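The small-things problem

We promised in the June issue to stop recommending organizers, and for the most part we have kept to it. Then the Plallik desk set arrived on our doorstep, followed by three readers asking whether it was worth the money, so we are breaking the promise once and then going back to it.

The pitch from Plallik is that every loose item on a desk, dresser or vanity has a "home footprint," and that a person who learns those footprints will never tidy again. I doubt it. I have owned trays with compartments since college and I have tidied every one of them. The compartments fill up with whatever fits the compartment. A hairbrush doesn't fit any of them, so it ends up lying across the top, and from that moment the tray is a shelf for a hairbrush.

Skomside, which sells a cheaper version, at least admits that brushes exist. Its leaflet tells you to stand them in the tall cup. We tried that with a vented brush and the cup went over, twice, before lunch. A heavier cup would hold, I suppose, but then you are buying a vase.

What I would do instead costs nothing. Take everything off the surface. Put back one small cup for the tiny stuff that has no other place, and leave it toward the back, out of the way of your elbows. Then deal with the bigger items one at a time, and be honest about which of them you reach for every morning. On a plain white board the pink things show up first, and the cup behind them is easy to forget, which suits me fine. It is the part that should stay put.
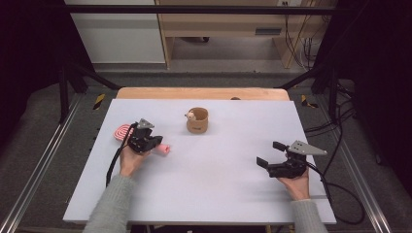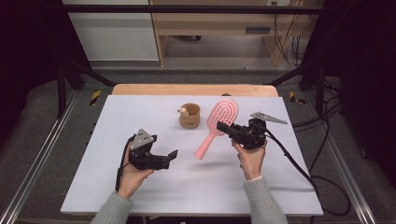
The little cup with a figurine looking over the rim, in both.

One reader, Contreras, wrote in to disagree before this item was even finished, having heard we were testing the set. The cup is the whole problem, the letter says, and anyone who puts a cute figure in it has already lost, as it will be a decoration within a month and the hair ties will be back in the soap dish. Contreras keeps a single shallow drawer, no dividers, brush on the left, everything else wherever it lands, and claims to find things faster than a spouse who owns 27 matching boxes.

I can't argue with the drawer. I do think a dresser with nothing on it is a showroom idea, and most of us are going to leave the brush out whatever we decide in July. If it is going to be out, give it a clear patch of surface with its handle toward you and stop apologizing for it.

As for the Plallik set, the trays are well made and the corners are nicely rounded – I have no complaint there. The footprint stickers are silly. They peel, and they assume you will own the same lip balm forever. The price is hard to defend when the useful piece is one cup, and you have a cup.

A few of you also asked about the Zurkura drawer liner. We have a roll here and haven't cut it yet. Notes on that in the next issue, along with the rest of the letters about bathroom shelves.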